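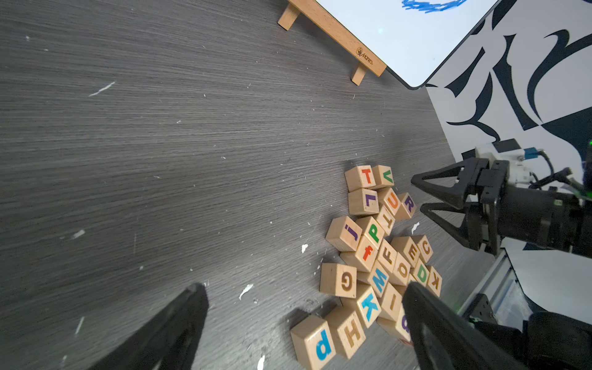
글 슬라니나(Slanina)
라이프 칼럼니스트, 7년 차 프리랜서

7월 17일 아침, 저는 다이어리를 펴 놓고 한참을 멍하니 있었어요. 연초에 적어 둔 '올해 하고 싶은 일' 목록이 39개나 되더라고요. 39개요! 그중에 줄을 그은 건 딱 세 개였고, 그나마 하나는 '치과 가기'였습니다. 이런 걸 소원 목록에 왜 적었나 몰라요.

예전의 저라면 그 자리에서 새 다이어리를 주문했을 거예요. (네, 여름에 새 다이어리를 사는 사람이 바로 접니다.) 그런데 그날은 이상하게 화가 나지 않고 궁금해지더라고요. 나머지 서른여섯 개는 정말 내가 원했던 걸까? 하나씩 소리 내어 읽어 봤습니다. '새벽 다섯 시 기상.' 읽자마자 하품이 나왔어요. '스페인어 중급.' 이건 같이 일하던 편집팀이 다들 배우길래 따라 적은 거고요. '주 3회 러닝'은 벌써 4년째 목록에 올라와 있는데, 저는 뛰는 걸 한 번도 좋아해 본 적이 없어요.

그래서 지우기 시작했습니다. 못 한 일에 줄을 긋는 게 처음엔 좀 찜찜했는데, 열 개쯤 넘어가니까 손이 빨라지더라고요. 다 지우고 나니 네 개가 남았어요. 엄마랑 기차 타고 바다 보러 가기, 김치 혼자 담가 보기, 저녁 먹고 동네 한 바퀴, 그리고 오래 연락 못 한 친구에게 편지 쓰기. 써 놓고 보니 너무 소박해서 어디 자랑할 데도 없는 목록이죠?

이 방법은 사실 작년에 다녀온 스키브베리(Skivberg)라는 작은 주말 워크숍에서 귀동냥한 거예요. 거기서 나눠 준 종이에 질문이 하나 있었거든요. '아무에게도 말하지 않는다면, 그래도 하고 싶은가?' 그때는 고개만 끄덕이고 종이를 가방에 쑤셔 넣었는데, 일 년 가까이 지나서야 제대로 써먹었네요. 남에게 보여 줄 생각을 빼고 나니까 새벽 기상이고 스페인어고 후드득 떨어져 나갔습니다.

편지부터 썼어요. 200자 정도면 충분하겠지 했는데 쓰다 보니 세 장이 됐고, 우체국에 가서 부치고 오는 길에 괜히 아이스크림까지 사 먹었답니다. 저녁 산책은 들쭉날쭉이에요. 비 오면 안 나가고, 좋아하는 드라마 하는 날도 안 나가요. 예전 같으면 이틀만 빠져도 '역시 난 안 돼' 하고 접었을 텐데, 이번엔 그냥 다음 날 또 운동화를 신습니다. 습관 앱도 지웠어요. 276일 연속 기록이 걸려 있던 앱이라 손가락이 좀 떨리긴 했는데, 돌이켜 보면 마지막 몇 달은 물 한 모금 마시고 '완료'를 누르는 게 전부였거든요.

혹시 해 보실 분들께 잔소리를 조금만 보태자면, 목록은 꼭 종이에 옮겨 적어 보세요. 화면에서 삭제 버튼을 누르는 것과 펜으로 직접 긋는 건 느낌이 꽤 다르더라고요. 그리고 망설여지는 항목은 억지로 결정하지 말고 접어서 서랍에 넣어 두세요. 저도 '피아노 다시 치기'는 아직 서랍 안에 있어요. 지우자니 아깝고, 남기자니 자신이 없고요.

엄마랑 기차 여행은 8월로 잡았습니다. 엄마는 벌써 삶은 달걀을 몇 개 싸 갈지 고민 중이시고, 저는 창가 자리를 누가 앉을지로 협상 중이에요. 김치는 배추 값 좀 내리면 시작하려고요!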